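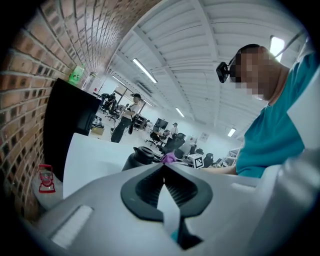
Where is the new Pridex workroom?
It is on the ground floor of the Keskin building in Gernberg.

GERNBERG, Jul 3, 2018 - Pridex has moved its workroom into the Keskin building, which it shares with Stamar. The 400-square-foot room keeps its brick wall and has a white tiled floor. Pridex plans to add 16 more desk places by January.

"We wanted a plain room with a good table in it," said Ilham Abdel Hamid, who runs the workroom. "The brick was there when we signed, and we left it alone."

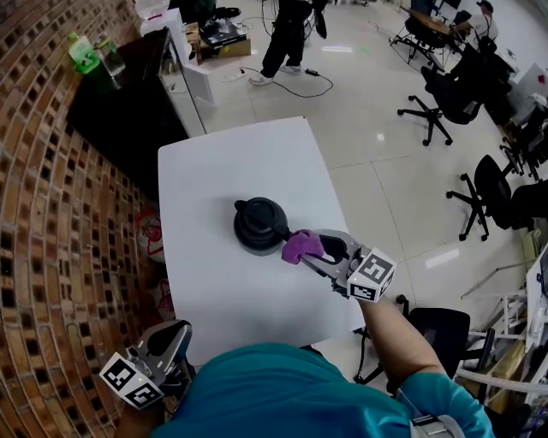 Page last changed: 2 days ago

Office chairs on wheels and a white table are in place. Shelving is still being sorted. Visits for groups of up to six can be booked with Ashraf Ouazzani at the Pridex front desk.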